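Perkcombe Peace and Justice Group
Minutes, monthly meeting, 1/25/22
Upstairs room, Friends Meeting House

In the chair: Hema Iyengar. Notes: Hefin Watkins (typed up fast, shout if wrong).
Apologies: James, Ruth, both the Allens.

1. Last minutes
Agreed. One correction, item 4 should read "letter to the ambassador", not "from". We have had nothing from the ambassador.

2. Detained journalists, letter writing
Hema reported. 182 cards and letters went off before Christmas, best we've managed. Two came back marked address unknown, both for the same prison. Hema has the new address from the campaign's bulletin and will resend, with a covering note.
No word on whether any have reached the prisoners. One of the families wrote to thank us, letter passed round. Agreed not to put it on the website as the family asked for it to stay private.
Discussion on wording. Some felt the template is too stiff. Others worried that anything about the trial gets the card binned by the censor. Settled on: short, friendly, no politics, no mention of the case on cards to prisoners. Letters to officials can say what they like so long as polite.
ACTION Hema to redo the template, one side of A4.

3. Vigil
Was to be outside the town hall, 40 minutes, silent, same as last year. Council now want a form filled in for anything with more than a handful of people. Hefin has the form. Asks for public liability insurance, which we've got through the Meeting House, need to check it covers the pavement.
Somebody asked if we could just turn up. Chair said no.
Readings: names and dates only, no speeches. Last year the MP's office asked to say a few words and it went on and on. Agreed to invite the MP to attend, not to speak. One against.
ACTION Hefin, form and insurance.

4. Film showing
Dromico have quoted £35 to hire the projector and screen for the evening. Lulteck wanted more and wouldnt deliver. Go with Dromico.
Film is the one on the hostage families, subtitled, runs an hour and a half. Needs a warning at the start, there is some upsetting material near the end. Discussion after, Hema to lead unless we can get someone from the university. Chairs: room holds 40, fire limit, so tickets on the door and we stop when full. Free, bucket for the hardship fund.
ACTION Hema to ring university. ACTION Hefin to book Dromico.

5. Captive release appeal, joint statement
Long item. Draft statement from the regional network calls for release of all those held by all sides. Most happy to sign. Concern that paragraph three reads as if we are blaming one government only. Also the phrase "so-called aid workers" must go, nobody could see why it was in there. If they take that out and soften para three we sign. If they don't, comes back here.
Point made that we have sat on this since August and the people concerned are still locked up. Chair took the point. Deadline for the network to reply, two weeks, then Hema decides by phone round.

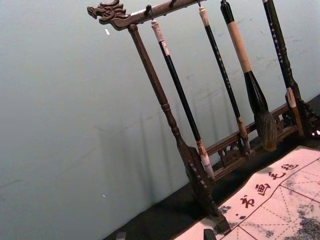 6. Schools
Secondary school has asked for a speaker for the year 10s on press freedom. Lunchtime slot, short. Hema did it last time and would rather someone else had a go. James suggested in his absence. Someone to tell him. Needs to be balanced, school very firm on that, send them the outline first.

7. Money
Stamps are the main thing. Overseas postage has gone up again so we either send fewer or ask people to pay for their own. Agreed ask those who can to bring stamps, no pressure. Books otherwise fine, nothing owed. Bank still has two signatories who have moved away, forms to be signed tonight before people go. (Done, one missing, will chase.)

8. AOB
- Banner is fraying on the left pole. Offers of sewing please.
- Mailing list: eight people getting everything twice. Hefin to tidy.
- Question about whether to move meetings online again if cases go up. Leave as is, decide month by month. Windows open, bring a jumper.
- Kettle needs descaling.

Next meeting same room, same time, four weeks. Hema chairing again unless anyone else fancies it. Closed 9.10, room to be locked by quarter past.

HW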